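Acta de la reunión de seguimiento, proyecto Grindlow
Marzo, 10:15, sala pequeña

Asisten: Seul-gi Yoon, Deok-su Wang, Hye-jin Na, Fitzgerald Escobedo (acta)
Excusa: Min-kyu Baek

1. Acta anterior
Se aprueba con una corrección de Na: la comparación con Orkia sigue pendiente, no «cerrada».

2. Resultados de la tarea del escurridor
Wang presenta la política entrenada con 700 demostraciones. En la evaluación interna completa 142 colocaciones sin intervención. Yoon pregunta sobre cuántos intentos. Wang responde que 345, descontados los reinicios manuales. Yoon pide que conste que descontarlos le parece discutible y que con ellos dentro la cifra puede ser bastante peor. Wang no tiene el dato a mano.

Na duda de que se pueda hablar de «generalización», como hace el borrador. El escurridor es el mismo en todas las pruebas y la encimera también. Cambiar de recipiente le parece poca variación, y todos los que ha visto en los registros son transparentes. Wang alega que lo transparente es lo difícil para la percepción. Na contesta que eso habría que medirlo con recipientes opacos al lado, y que hoy es una suposición. 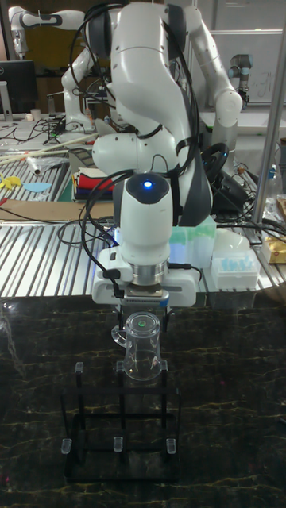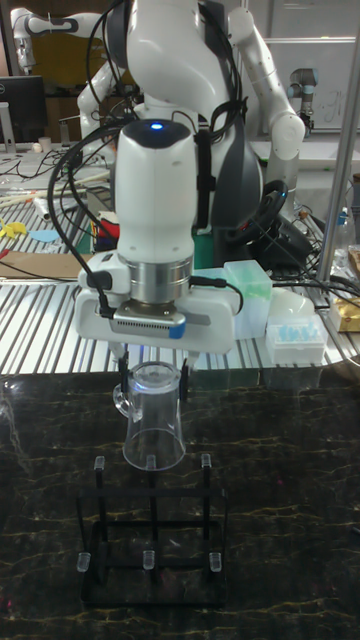

Fig. 1 y 2. Recipiente transparente boca abajo, sujeto por la pinza sobre el escurridor negro.

Escobedo señala que ninguna de las dos figuras muestra el recipiente ya suelto, y que el error que preocupa está en la apertura de los dedos. Propone añadir al borrador la secuencia completa de un fallo. Wang preferiría dejarla en el material suplementario. No hay acuerdo.

3. Comparación con Orkia
Aplazada. Yoon no quiere ver ninguna tabla comparativa hasta que ambos métodos se prueben con las mismas posiciones iniciales. Las 28 que propuso Baek le parecen pocas, aunque las acepta para una primera pasada.

4. Tareas
Wang: recalcular la tasa con los reinicios incluidos.
Na: lista de recipientes opacos y protocolo de prueba.
Escobedo: quitar «generalización» del resumen y del título.
Baek: confirmar las posiciones iniciales.

5. Ruegos y preguntas
Na pregunta quién revisa los registros marcados como «éxito parcial». Sin respuesta; pasa a la próxima reunión.

Se levanta la sesión a las 11:40.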